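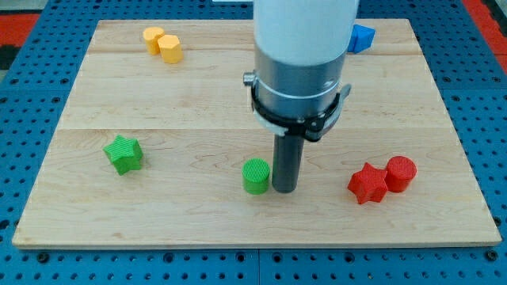 Fig. 1. Small colored blocks on a board made up of three planks. Two of the blocks are yellow: a short rounded cylinder and an octagonal prism.

Unit 3: Prisms, Cylinders and Sorting Rules
Handout for the Lamholm evening course
Revised September 11, 2024

Read this before the bench session. Bring a pencil and the record sheet from Unit 2.

1. Terms

A prism has two matching flat ends joined by flat sides. It is named after the shape of the end. Eight sides on the end make it an octagonal prism. A cylinder has two round ends and one curved side. A low cylinder is still a cylinder, and a rounded edge does not change its group for this course.

The yellow pair in Fig. 1 shows why color alone is a weak rule. Both blocks go in the same tray if you sort by color. Sort by side faces and they part: the octagonal one has flat sides, the other has a curved one. The green cylinder then joins the yellow cylinder.

2. Surface

The blocks have a fine crosshatched texture of the kind often found on 3D-printed parts. Texture is a property of the surface and is recorded in its own column. Do not use it to decide the shape. Students sometimes mark a textured cylinder as "many-sided" after running a thumb over it. Look at the end face first.

The board has its own markings. The grain lines and the seams between planks are useful for saying where a block sits ("upper plank, left"), but they are not a measuring grid. If you need distances, use the ruler.

3. Bench work

Work in pairs with one Pinitz block set. Allow 80 minutes, including putting the set away.

a. Spread the blocks on the board so that none are touching.
b. Sort by color. Write down the groups.
c. Mix them and sort by side faces, flat or curved.
d. Choose a third rule of your own. State it in one sentence.
e. Trade sentences with another pair and sort by their rule.

If a block fits two groups, the rule needs rewording. Keep the first version on the sheet and write the new one under it.

4. Reading

Halás, chapter 8, on naming solids. The Clorent tables at the back of the course binder list the prisms by number of sides; you need only the first page.

Record sheets go in the Unit 3 folder at the end of the session.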